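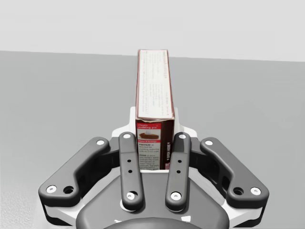 De: Shota Murakami
Para: lista manipulacion-y-agarre
Fecha: septiembre de 2025
Asunto: Re: Alguien ha probado el paquete de simulación de Zulta?

Hola a todos,

contesto rápido entre dos reuniones, perdonad el desorden. El render de arriba es de mi evaluación, la caja de "classic pudding pie" de pie sobre la mesa y la pinza con los dos dedos interiores a cada lado. Cito lo de Psarras para que no se pierda el hilo:

> Estamos mirando el paquete de agarre de Zulta para el proyecto Stilley (picking
> de cajas de alimentación, formato supermercado). El comercial nos habla de
> "hasta 40 objetos listos para usar" y de que la pinza viene ya modelada, con
> colisiones. No tengo claro si merece la pena pagar la licencia o tirar con lo que
> ya tenemos en Zunder y modelar nosotros los objetos. Alguien lo ha tocado más
> allá de la demo? Me interesa sobre todo:
> - calidad de los objetos
> - si el modelo de la pinza es de fiar
> - soporte
> Gracias. Psarras

Vamos por partes.

Objetos. Bien, mejor de lo que esperaba. Las texturas traen el impreso del envase, no un color plano. En la caja del postre se lee el título blanco sobre la banda roja y los "PREPARE" y "POUR" de las instrucciones. La letra pequeña del lateral largo, ni de broma, al menos a la resolución que uso yo. Para detección me sobra. Si lo quieres para leer etiquetas u OCR, pide muestras antes de firmar nada. Ojo con las masas: en mi versión venían todas las cajas con el mismo valor por defecto. Lo cambié a mano y ya, pero me costó una tarde darme cuenta de por qué todo se comportaba igual. En la documentación no sale.

Pinza. Cuatro dedos, dos interiores paralelos y dos exteriores que abren en V. La geometría visual está muy cuidada, hasta las cabezas de los tornillos. La de colisión es otra historia - los dedos exteriores llevan una malla simplificada bastante gorda y en cajas estrechas te da contactos donde a ojo no hay nada. Se puede sustituir, el formato es abierto, yo metí una descomposición convexa mía y desaparecieron casi todos. Pero vamos, que por ese precio debería venir hecho. Para cajas altas como esta yo trabajo solo con los interiores y dejo los otros abiertos, sin tocar.

Escena. Sosa. Mesa gris, pared gris clara, luz suave. Para entrenar algo que luego vaya a una estantería real te va a hacer falta aleatorizar fondos y luces, y el módulo que lo hace se licencia aparte (!!). Preguntad por eso lo primero. A mi no me lo dijeron hasta el presupuesto final.

Números, los mios, no los del folleto: tiré 70 intentos de agarre con cajas de pie, repartidos en 12 objetos. No os doy porcentaje de éxito porque a mitad cambié la fricción y los datos no son comparables, lo repetiré cuando tenga un hueco. Lo que si puedo decir es que la mayoría de los fallos eran de aproximación, el dedo empuja la caja antes de cerrar y la vuelca. Pasa mucho más si entras bajo. Subiendo un poco el punto de agarre mejora bastante, aunque entonces tienes que vigilar que no gire.

Soporte. Regular tirando a bien. Dos tickets abiertos. Uno contestado el mismo dia, con parche y todo. El otro, el de las masas, sigue en "en revision".

Frente a Zunder: si ya teneis el flujo montado ahí y alguien que sepa escanear y limpiar mallas, yo no cambiaría entero. Pillaría la licencia corta de Zulta, la de evaluación, y exportaría un par de objetos para comparar. La exportación funciona pero pierde los materiales en algunos casos, hay que reasignar texturas. Diez minutos por objeto cuando ya le coges el truco.

Para Stilley en concreto, con tanta caja de cartón, creo que si os compensa, sobre todo por el tiempo de modelado. Con bolsas o blandos no lo he probado, ahí no opino.

Psarras, si quieres te paso la malla de colision que hice para los dedos y el fichero de masas corregido. Escríbeme fuera de la lista que pesa demasiado para adjuntarlo. Y si alguien tiene el módulo de aleatorización comprado que diga algo, me interesa saber cómo va con las sombras.

Un saludo,
Shota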